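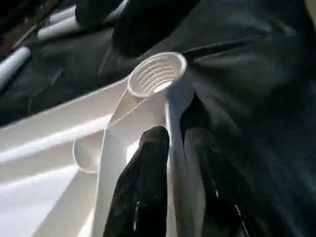

White plastic one, mouth end. Ribs inside the opening, loop below it to the left.

Subject: Re: [ridongate-gear] shelf sort, water stuff, what goes with what

Hi all,

quick one, have to be out the door in ten min. Answers to Maysoun in order, her message is at the bottom for anyone who missed it.

White plastic thing. No idea for sure. Thin, a bit see-through, folds up in wide flat panels, then it narrows to a neck with a round mouth. Rim is thicker than the rest. The ribs are on the INSIDE wall of the mouth, so if they're threads then none of our caps will go on, ours all screw over the outside. Could be a plug type cap that goes down in? If anyone has one of those rattling around in a drawer please speak up. The loop looks like the same sort of plastic, more of a strip. Might be a carry loop, might be what's left of a cap strap. I wouldn't hang anything heavy off it til we know.

I wouldn't call it a water bag on the list yet. Put it down as "white folding, neck and loop, no cap" and leave it at that. I've got it as 407 on the sheet. If someone remembers bringing it in, tell me and I'll fix the line.

Blue jugs. Keep both. The one with the stiff tap is fine for washing up, just don't send it out as drinking water. Tag says 432 but the sheet says 423, my typo, going with the tag.

Oltus kettle. Lid is at my place, sorry, been there since the May trip. Will bring.

Ilteo stove. No. Please don't lend it out, the hose is old and I want to look at it first. Top shelf at the back with tape over the knob.

Drying. Whoever packs bags and soft jugs away: open ends down, overnight at least, on the rack and not on the floor. Then fold along the creases that are already there. New creases are where they start to leak. We lost two that way last year and I'm pretty sure nobody dropped them.

Labels. Masking tape comes off as soon as it gets damp. I have a roll of the cloth kind, enough for the whole shelf, will leave it in the tin with the pens. Write on it before you stick it.

The Van der Merwe box can wait. It's mostly tent pegs and I am not doing pegs this month.

Can somebody reply about the cap though. Even a "never seen it" helps, then I can stop asking.

Oluf

On 03/05/2025 Maysoun Akl wrote:
> Hello everyone,
>
> Got through half the water and kitchen shelf this morning. Few
> questions before I carry on:
>
> - white plastic thing with a spout sort of end, folded up behind
> the pans. What is it and does it have a cap? Nothing in the cap
> jar fits.
> - two blue jugs, one has a tap that hardly turns. Keep or toss?
> - Oltus kettle, no lid. Anyone?
> - is the Ilteo stove OK to lend? Somebody asked me for next
> weekend and I said I'd check.
> - labels are falling off everything, what are we using?
> - there's a box marked Van der Merwe, haven't opened it.
>
> I can do the other half Thursday after work if someone lets me
> have the key.
>
> Thanks
> Maysoun

PS key is with me, text me Thursday and I'll drop it thru your door.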